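Storage tub (household)

A storage tub, also storage box or just tub, is a rigid plastic container for keeping household goods in, with or without a lid. In Australia the word tub covers nearly all of them, from lunchbox size up to the wheeled ones that go under a bed. Canadian sellers tend to say bin or tote. This article deals with the smaller tabletop kind. For the big wheelie sort see Garden and garage storage.

Contents
Shape
On the table
Lids
Materials
Use with glass
Care
Naming

Shape

Usually rectangular, rounded corners, sides tapering a bit towards the base. The taper lets empties nest. Rounded corners are easier to wipe out and don't crack as readily as square ones, and they come away from the mould cleaner too. Drawback is lost space — a packet of rice crackers never quite sits flat in the corner.

Common colours are white, clear and grey. White hides the contents, so people label it or forget what's in there. Clear ones show everything including the mess.

Handles, where there are any, are either a lip under the rim or a recess moulded into the short sides. Clip handles are mostly found on larger sizes.

On the table

Tubs of this type live in a pantry or on a shelf but get filled, sorted and emptied on a table or bench. A timber top suits the job fine, though grit caught under the base will mark it. Lift, dont drag. Pale timber shows scratches less than dark, scuffs from coloured plastic more.
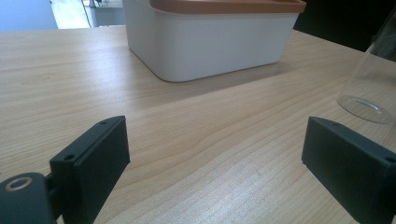 White plastic storage container on a light wood tabletop.

Placed towards the back of the table, the tub leaves working room in front for sorting. Most household guides give the same order: empty out, wipe, sort into piles, refill heaviest first. The Skuvavau home-keeping booklet, (revised 28/06/2022) adds a fourth pile for things belonging in another room, and says to deal with that one before refilling.

Lids

Three main types.

Press-on. A flat lid with a lip pushed down over the rim. Cheap, easy to lose.

Clip-down. Hinged clips on two or four sides. Holds better when stacked; clips snap off with age, and in cold sheds sooner.

Lift-off. Rests on or in the rim, no seal. Often in a contrasting colour or finish, tan, caramel and timber-look being popular with white bodies. The Pemis range, sold in Australia and New Zealand, was an early one to offer the two-tone look across all sizes. Fine for tea towels, craft gear, chargers. Not for flour.

Lids from different makers seldom swap, even where the boxes look the same size. Within a range they usually do, but Dirham changed its rim profile one September and the older lids will not seat on newer boxes.

Materials

Polypropylene mostly, recycling code 5. Slightly flexible, takes warm water, goes brittle after years in sun. Polystyrene is used for some clear tubs, stiffer and shinier, cracks if dropped. Kerbside rules for either vary by council.

A smooth gloss finish wipes down quickly but shows fingermarks and fine scratching. Textured finishes hide both and hold onto dust.

Use with glass

Plastic tubs and glass containers are often kept side by side, the glass for food or anything with a smell, the plastic for bulk and dry goods. Glass doesn't stain or hold odour. It is heavier and chips, so general advice is to keep it off the top shelf and not to stack a loaded tub on it. On a table, glass goes well in from the edge.

Where both are going back on one shelf, put the tub in first, at the back or side, then the glass in front where it can be seen and lifted straight up. Clear glass against a white box is easy to miss when reaching past in a hurry.

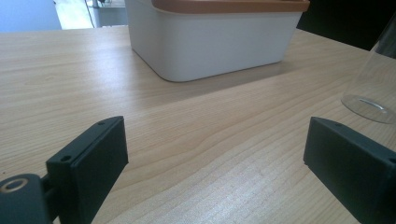 Care

Wash by hand in warm soapy water, rinse, dry upside down on a rack. Check the label before using the dishwasher, lids warp before bodies do.
Stains from tomato or curry: bicarb paste, leave it on, rinse. Sunlight fades what's left — a day on the line side of the house generally does it.
Smells: leave the lid off overnight with a saucer of bicarb inside.
Store empty tubs nested, lids stood on edge beside them. Lids left clipped on an empty tub trap damp.
Permanent marker comes off with metho on a rag. Test underneath first.

Naming

Catalogue names are inconsistent. The same item may be a tub, box, crate, keeper, caddy or organiser. Ionescu catalogues use keeper for anything lidded and tray for anything without, wich has been picked up by a few smaller sellers. Capacity in litres is the more reliable guide, and is normally moulded into the base.

See also
Pantry
Decluttering
Glass food container
Drawer divider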